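The Long Life of a Winter Coat

My grandmother owned one good winter coat in her adult life, a dark green wool thing with a collar that had been replaced twice by the time I was old enough to notice it. She wore it to church and to the dentist and, in the bad years, to bed. When she died it went to my aunt, who had the sleeves shortened, and it was still going strong when I left for college. I've been thinking about that coat ever since I spent a long, happy afternoon in Brundstead with Ülle Raudsepp, who mends coats for a living and has done so for 30 years.

Her shop, Lill, is up a flight of stairs above a shoe store, and you smell the steam iron before you reach the landing. She makes strong coffee and hands it to you whether you asked or not. Then she goes back to her sewing machine and talks over it, and if you want to hear her you had better pull your chair in close (I did, and got lint all over my good pants).

"Wool is easy," she told me. "Wool forgives you. You can darn it, you can brush it, you can move a button an inch and it forgets there was ever a button." What fills her rack these days is the quilted kind, the puffers, which started turning up one or two at a time and then, it seemed to her, all at once. A puffer is a different animal. Every line of stitching is a row of little holes, and every little hole is a place for the filling to sneak out. Ülle keeps a jar of escaped down on the windowsill and feeds it back into flat elbows with a chopstick.

She charges 50 dollars for a new zipper, and people do wince at that. But the coats they bring her cost a good deal more, and most have nothing wrong with them except the zipper. She has a soft spot for the pale ones, the creams and beiges that show every cuff smudge and every drip of soup, because their owners tend to give up on them so early. A bowl of lukewarm water, a little mild soap and some patience will bring back a collar that looked beyond saving.
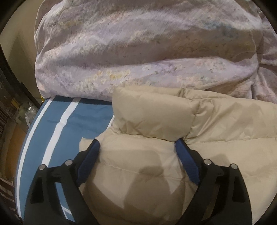
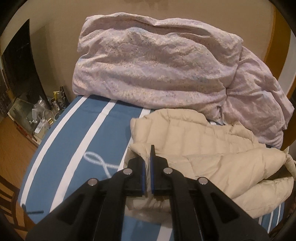 A pale quilted puffer jacket, lying rumpled on striped bedding.

I asked her what the rest of us do wrong, and she put down her scissors to answer, so I knew it was serious. We store our coats badly, she said. We stuff them in bags in spring, squeeze the air out, shove them under the bed and forget them, and then we're surprised in the fall when they come out as flat as a pancake. A puffer wants room. Hang it on a wide hanger or fold it once, loosely, in a cotton pillowcase. And wash it before you put it away – moths adore a dirty cuff.

Across town, Jacinto Ochoa comes at the same problem from the other end. He runs Clemidwood, a coat library that lives in the old feed store, and he lent out 64 coats last winter to anybody who needed one, no forms and no deposit. August is his busy season, strange as that sounds. It's when families clean out closets before school starts, and the bags pile up at his door in the heat while he stands there in shorts, checking pockets. He has found grocery lists, a baby tooth, and a love letter he still feels bad about reading.

The coats that need work go up the stairs to Ülle, who does three a week for him at no charge and grumbles about it happily. She sews a small red stitch inside the left pocket of each one, and now and then she spots that stitch on somebody in line at the bakery, when they dig for change. She never says a word to them. She did tell me she once bought the next person's rolls, just out of good feeling.

I went home and took my own coat out from under the bed, where it had been squashed beneath two suitcases since March. It's hanging on the back of the bedroom door now, slowly getting its shape back, and Ülle is expecting me next week about the zipper.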